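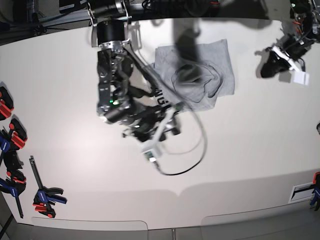 Clothing swap outgrows the library, moves to the old Presard store

4 min read

I have been going to the Clarkent clothing swap long enough to own a jacket that I gave away there and then took home again two years later (it fit better the second time, don't ask). So I was happy to hear that it's getting bigger. Starting in January, the swap moves out of the library basement and into the old Presard furniture store on Oston Street, the one with the big front windows and the parking lot that floods.

Tala Jaber told me the lease was signed last month. It runs for 12 months, and the rent is 500 dollars a month, a lot more than the library was charging. The library was charging nothing. The difference comes out of a new door fee of 7 dollars a family, and you can skip it if you can't swing it. There's a jar. You put money in the jar or you walk past the jar.

The rules are mostly the same as before. Bring clean clothes, folded, in a bag you don't need back. No underwear, no single socks, no ski boots (this is new, and I think I know which family it's aimed at). Take whatever you'll wear. Kids' stuff goes along the left wall by size, grown-up stuff goes in the middle, and coats get their own room in the back, where Presard used to keep the mattresses.

What I'm most excited about is the tee shirt table. If you went to the fall swap you'll remember the pile - it was up to my elbow, and you had to dig, and everything you dug up was an extra large from a charity run. Anwara Howlader has taken it over and she wants every shirt folded to the same size with the label showing, so you can flip through them like records. I tried it at home with my own drawer over the weekend and got through the whole thing before my coffee went cold. I also found three shirts I'd forgotten, and all three are going in the bag.
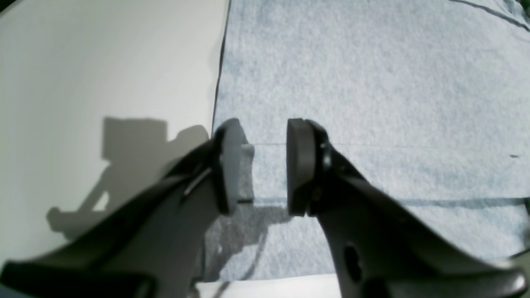
Pranab Pathirana isn't sold on the folding. Hangers would be faster, he wrote to the group, and people put a shirt back on a hanger but they never refold one, so by noon it'll be a pile again. He has a point about noon. I've been there at noon. But the swap owns 60 hangers and the coats need all of them, so folding it is, at least until somebody's closet clean-out turns up more.

The other change is the hours. Doors open at 9 a.m. and close at 2 p.m., an hour later than before, and drop-off is the evening before from 5 to 8. Please use the drop-off! Last time half of us showed up with bags right at opening and the line went up the stairs and out past the bike rack, in the rain, with strollers.

Whatever's left at closing goes to the Hyvönen thrift shop, same as always, except for winter coats, which now stay in the back room until spring for anyone who needs one between swaps. Piyumi Mollah has the key. You can leave a note for her at the library desk with a size and a phone number.

Parking is in the back lot if it's dry. If it isn't, try the street behind the bakery, and wear boots.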